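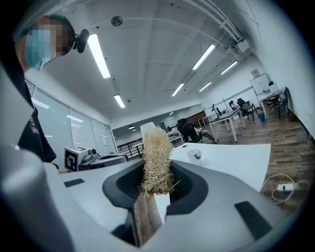 The straw got in again

Spent most of Wednesday with the handheld gripper in pieces on a paper towel, picking fibers out of it with my mother's old eyebrow tweezers. I have an engineering degree.

The task sounds like nothing. Pick up a bundle of the tan shredded stuff, the kind that comes packed around wine and fancy soap, move it over, let go. We'd done 40 passes by lunch and I was feeling pretty good about life. Then the jaws closed on pass 41 and stayed slightly closed when I released the trigger. I let go harder, as if that were a thing.

Straw sheds. Every time you squeeze it, a few short bits break off and go looking for somewhere to live, and the gripper has one very comfortable opening right in the middle of the body, under wherever you happen to be holding the bundle. Behind that is the slide the fingers run on. I greased that slide in August. I greased it generously. You can probably see where this is headed, and I wish I had in August.

What came out was a kind of felt. Grease, dust and straw, pressed into a strip as long as my thumbnail. Aslı wanted to keep it. It is now taped inside the cover of the logbook with the date, 2022-11-16, and the words "DO NOT GREASE" in her handwriting.

The sticking wasn't the part that bothered me, though. The finger position is read off the motor side, and the motor side thought everything was fine. So the log says "open" while the fingers are sitting 3 mm short of open, and it says so cheerfully, over and over. I went back through the morning and the drift starts at pass 29 or so. That's 11 or 12 runs with the wrong number in them, depending on how strict you feel. Igor feels strict. They're gone.

He also asked what would have happened if the same slide had been on the arm, with a finger in it instead of straw. Fair question. The arm version has a force limit, but the limit trusts the same reading, so I've taken it out of use until there's a second sensor on the finger side. Yavuz had plans for that arm on Thursday and has been very polite to me in the kitchen.

For anyone with a similar tool: I wiped the slide with alcohol, left it without grease, and put a bit of thin foam across the gap where the bits fall in. After each bundle I now turn the thing upside down and tap it, like a toaster. I also do a full open against a printed gauge every ten passes and write down what the gauge says, whatever the software thinks.

The foam lasted the afternoon. By the end it had a good crop of straw stuck in it, and the slide behind it had two pieces. I'm cutting a better one out of felt tomorrow. The proper kind, from a shop.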